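About Vendero

Vendero makes software that stops websites and apps from following you around. Our main product, Ruster, is a browser add-on that blocks ad trackers, clears out tracking cookies and shows you which companies asked for your data on each page you opened. We also run a paid email masking service called Bisanmont.

We are a small company and we have no outside investors. Our income comes from subscriptions and from a few support contracts with schools and law offices. We do not sell ads, and we do not sell or share lists of our users.

How we started

Obinna Osagie wrote the first version of Ruster while he was working for an online ad exchange. His job there was matching visitor profiles across different sites, and he wanted to know how often his own profile was being passed along. He built a small counter that sat in the corner of his browser. On one ordinary evening of reading the news and shopping for a lamp it logged 762 requests to companies he had never dealt with.

He gave the counter to a few coworkers, who asked if it could block the requests as well as count them. It took most of a winter to get that working without breaking shopping carts and video players. The first public version came out in December under the name Olatunji. We changed the name to Ruster when we added support for a second browser — the old name is still in parts of the code, and long-time users will see it in their settings folder.

What we do today

Ruster works from a blocklist that we keep ourselves. A person checks every entry before it goes in. The list now covers roughly 4000 tracking domains, and we send out changes as they are approved. If a site breaks, you can report it from the Ruster menu, and the report goes straight to the people who edit the list.

Bisanmont gives you a separate email address for each account you open. Mail is forwarded to your real inbox, and you can shut off any address at any time. We keep forwarding records for as long as it takes to deliver the message, then delete them.

Support contracts cover setup, staff training and a phone line. At present 273 offices and schools use Ruster this way.
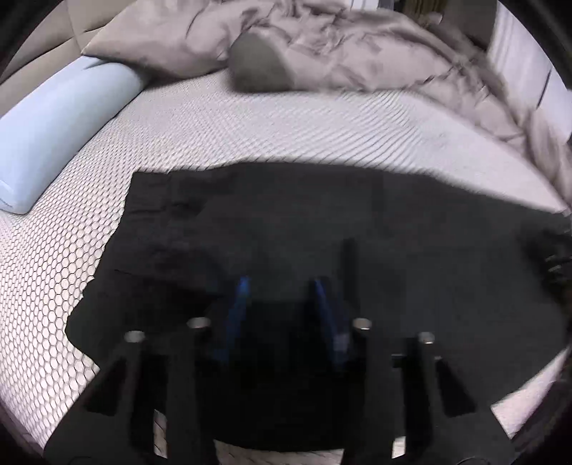
What we collect

Ruster's free version needs no account. It downloads the blocklist and sends nothing back unless you file a report. A report contains the address of the page, your browser version and whatever you type in the box.

Paid users give us an email address and a payment. Card details are handled by our payment processor and are never stored on our servers. If you close your account, your records are removed, apart from the invoices we have to keep for tax purposes.

This website has no analytics scripts. We know how many copies of Ruster are downloaded and that is all we know about our visitors.

Working with us

We hire a few people each year, mostly for list editing and support. List editors do not need a programming background, but they do need patience and a good memory for company names. Open jobs are posted on the Careers page — we don't use recruiters.

Students can apply for the Vendero grant, which pays 2000 dollars toward a project on online tracking. Applications for the next round close on 25th August.

Contact

Questions about Ruster or Bisanmont should go through the support form. For press and grant questions, use the general contact form and put the topic in the subject line. We answer in the order that messages arrive, and broken site reports are handled separately.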